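Table Four

Terton College, second-last week of term, and Naheed Abbasi had her denim jacket on because the heating in the hall had carked it again. Sleeves down over her wrists. A gripper in each hand. She'd been clearing the same table setting all afternoon.

"Fork," said Taras.

"I know it's the fork."

"Fork then knife. Then the round black thing."

"It's a plate."

"It's a pan."

They'd had this one before. Had it over the entry form, in pen, crossed out twice. In the end they'd put DISH and the Cercombe people had accepted DISH.

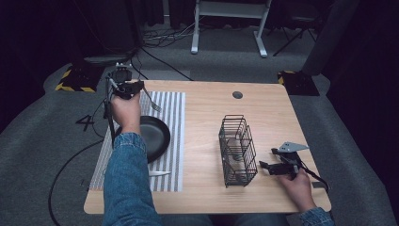

Five hundred runs, that was the club's share. Five hundred clean goes at putting a table to rights, for the arm to learn off. Other schools were doing laundry, or tool drawers. Terton got cutlery. Taras kept the tally on the back of a maths sheet and the maths sheet said 107.

"A hundred and seven," Naheed said. "Since lunch?"

"Since ever."

She breathed out through her nose. Squeezed the left trigger, let it go, squeezed again. Her thumb had a dent in it.

Mr Palamarchuk had built the first lot of these in his garage, back when the club was two kids and a soldering iron. Everyone called them palamarchuks, lower case, like you'd say hoover. Pass us a palamarchuk. Mind the cable on that palamarchuk. He'd retired to Ballina in August and sent one postcard, a pelican on it, and on the back: SLOWER THAN YOU THINK. No hello. No love from.

It was blu-tacked inside the lid of the parts tub. Naheed didn't need to look at it, she could see it fine with her eyes shut.

"You're rushing the close," Taras said.

"I'm not."

"You are but. You come in at it like it's going to run off on you."

"Swap then. You do it."

"Can't. It's your runs. Same hands all the way through, it's in the rules."

The rules. Eleven pages, stapled crooked. She'd read them on the bus, feet up, with a sausage roll. Same operator. Same table. Do not talk to the operator during a run, which Taras had never once managed.

He went quiet for a bit now though. She could hear the tram outside and someone in the corridor bouncing a footy, and she put both palamarchuks down low over bare wood, jaws open, and just waited there. Counted her breath. In her head it was the pelican. Big dumb patient bird.

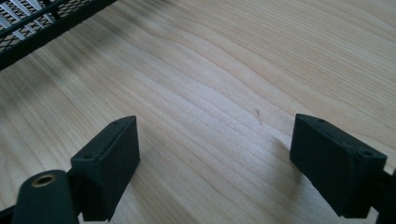
"What are you doing?" Taras whispered.

"Nothing. Shush."

"Is it a run?"

"It's not a run. I'm just seeing where my hands are."

He wrote something down. He was always writing somthing down. Later, months later, she'd find the maths sheet in the bottom of her bag and it would say, next to the tally, very small, N. having a think. 

Her mum wanted her to drop it. Not in a mean way. Year Eleven next year, chem, the good tutor in Footscray who cost a bomb. What's it for, this, her mum said, you're teaching a machine to do what you won't do at home. Which, fair. The dishes had been in the sink when she left that morning. Her brother's, mostly.

And she hadn't told Taras. Had been not telling him since the start of the week. Every time she opened her mouth he said fork.

"Taras."

"Yeah."

"If I wasn't here next year. Who'd you get?"

Pen stopped. The footy stopped too, or had gone off down the stairs.

"For what?"

"For hands."

He thought about it. She gave him that, he did really think, chewing the pen lid, looking at the curtains.

"Ekex," he said.

"Ekex is the arm."

"Yeah. That'd be the point but, wouldn't it. By then he'd know how." He scratched his ear. "He'd do it like you do it. That little flick you do with the fork. He'd have that."

"I don't do a flick."

"You do a flick every single time, Naheed, it's in all of them."

She didn't know what to do with her face so she looked at the mat. Stripes. Grey, white, grey. Picked up the left palamarchuk.

"Right," she said. "Go. Start it."

"Starting."
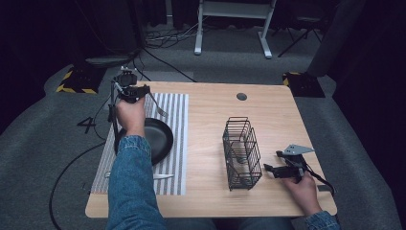

Fork. She had it, she had it in the jaws and her elbow came up off the table and there, God, there it was. Tiny. A sort of tick of the wrist, same as her nan shaking water off a spoon. She'd never seen it before in her life.

"Don't stop," said Taras, breaking the rule.

She didn't stop. Knife next.

"A hundred and eight," he said, after, and wrote it down, and didn't ask her anything. Then he did. "Is it chem?"

"It's chem."

"Chem's after school what, two days?"

"Two."

"So that's three you're not at chem," said Taras, and turned the sheet over to find some room. "Fork."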